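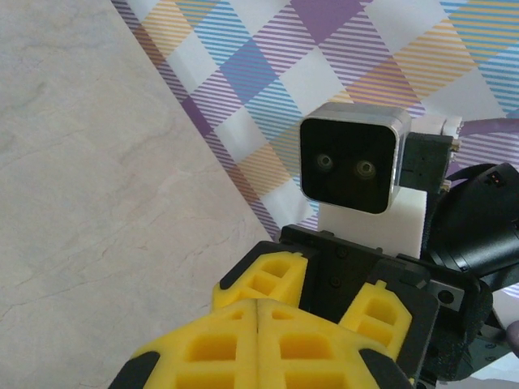 The wrist camera on Liem is finally bolted down and I am far happier about it than a grown adult should be. Liem is my robot arm, if you're new, and it has been living in the spare end of the kitchen in Grokutville since the spring, growing bits. Last time I wrote, I was still arguing with myself over where the eyes should go, and I had one plan involving a long stalk that I'm glad I never built. In the end I went for the boring spot, tucked in just behind the gripper, with the little silver stereo camera sitting up on a white block so both lenses can peer out past the hardware. The purple cable goes off to one side over the checked cloth and I've promised myself I'll tidy it. I have promised this before.

So, the bracket. I drew it on a Sunday evening with a cup of tea going cold and thought it would take an hour. It took seven evenings. The first version was a lovely shape and put the camera far too low, so all it could look at was the back of the gripper (very sharp, very detailed, no use at all). The second was tall and thin and wobbled every time the arm stopped moving, and the picture went wobbling along with it for what felt like forever. The third would have been fine if I hadn't put the holes in mirror image. I only spotted that with the screws in my hand and said a word the neighbours will have heard. The fourth is chunky and square and a bit ugly, and it does not move when I push it with my thumb, so it stays.

If you're going to copy any of this, leave more room for the plugs than you think you need. I measured the camera very carefully and forgot that cables have ends, and that the ends have a stiff bit, and that the stiff bit doesn't want to bend straight away. I've had to turn the whole thing round once already to get at a connector. There's a thin black cable as well, from the joint, and I've left it in a loop over the top so the wrist can twist without tugging on anything. Too short and it pulls, too long and it catches on whatever's nearest, usually my sleeve. The cable I ordered from Flirkport was 600 mm and I'd buy the next size up if I did it again.

Then the fingers, the bit everybody asks about because they're so yellow! They're the type with the grid of pockets through them, like a waffle, and black edging where they need some grip. I'd been using a pair of plain flat jaws and they were all right for blocks and sponges and hopeless for anything small or slippery. The gripper itself is a secondhand Nekeck, which set me back £70 and came with no manual and two screws missing. I'd been ready to pay more. It opens, it closes, it makes a noise like a very small drawer, and I've grown fond of it.

Fitting the new fingers went well enough apart from one thing, and I'm writing it down mostly so I remember. Don't do the screws up tight one at a time. I did, and everything sat very slightly squint, and when I closed the gripper the tips crossed over each other like somebody trying not to need the loo. Loosened it all off, closed the gripper gently so the pads met in the middle, then went round nipping each screw up a bit at a time. Much better. There's now a nice straight seam down the middle when they're shut and I keep looking at it.

Next job was telling the arm where its camera is. I'd been putting this off for weeks as it's the sort of thing I find dull until it's working, and then can't stop talking about. You show it a printed board from lots of different angles, save a picture each time, and let the computer sort out how the camera sits compared with the wrist. My settings file has grown to 727 lines and I'd guess half of it is old attempts with rude comments next to them. The first go gave me an answer that put the camera somewhere behind my own head. I'd let the board slide between shots. Stuck it down properly, did it all again, and got a number I could believe, though I still checked it with a ruler like a suspicious grandparent.

With that done I wanted something fiddly to try it on. Cups are easy and everyone does cups. I had a box with a painting all over it in blues and greens, and a metal hasp on it, and a padlock to go through the hasp, so that became the practice piece. A padlock is a good nuisance of a thing. It hangs, so it swings. It's got a shiny bit at the top that the camera hates and a painted bit below that the camera quite likes. And there isn't much of it to get hold of.
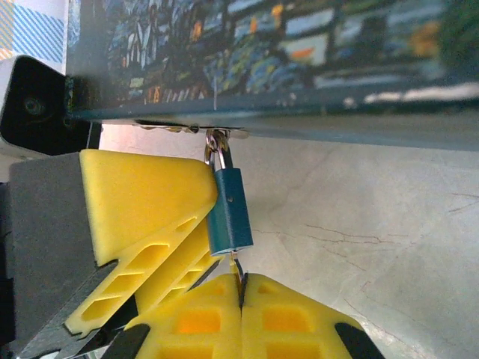
Padlock practice: the teal one on its silver hasp, with the fingers in close.

The trick so far has been going slowly at the end. I had been driving the arm in at one speed all the way, and it'd get there and give the lock a shove, and then the lock would be somewhere else by the time the fingers shut. Now I stop it short, wait for everything to settle, have another look and only then creep in. It makes for very boring watching. I made the mistake of inviting family to see it and they were polite for a minute and then wandered off to find biscuits.

Shiny metal is still my main headache. The stereo camera works by matching up what the two lenses see, and a bright glint lands in a different place for each of them, so the shackle comes out as a sort of cloud of rubbish in the depth picture. I've stopped asking it about the shackle at all. I get it to find the coloured body and work everything else out from there, and that's been a lot calmer. The marble doesn't bother it as much as I'd feared. I was half expecting to have to cover the whole surface with cloth – there's one down on part of it already, mostly to stop me losing small screws – but the grey veins seem to give it something to hold on to. Plain white would be worse, I think. I haven't tested that properly so don't quote me.

The other thing I'm still chewing over is how much the fingers give. They're kinder to things than the old jaws, and that's lovely, but it also means that when I tell the gripper to shut to a certain width I can't quite trust where the tips end up. On a sponge, who cares. On something thin it matters a great deal. I've been creeping the closing force up in little steps and writing the results on the back of an envelope, and I'd be more confident in my findings if I hadn't then used the envelope.

What's next, then. Cable tidying (yes, yes). A second bracket, same shape, with a slot cut in the back so I can get at the lower connector without taking the camera off. I want a cover for the plugs too, as I've knocked them twice with my elbow. In August I'm hoping to get Liem down to the shared workshop for a weekend, where there's a proper drill press and much better light than I've got at home, and have a go at a stiffer base plate. At the moment the whole thing is clamped down and I can feel the table join in when the arm moves fast.

A couple of you asked for the bracket drawing. I'll put the files up once I've redone the one with the slot, as I don't want anybody printing the mirror image version by mistake. If you've had any luck getting a stereo camera to behave around shiny metal, leave me a comment, even if your answer is a bit of matt spray and a prayer.

Posted 30 July 2024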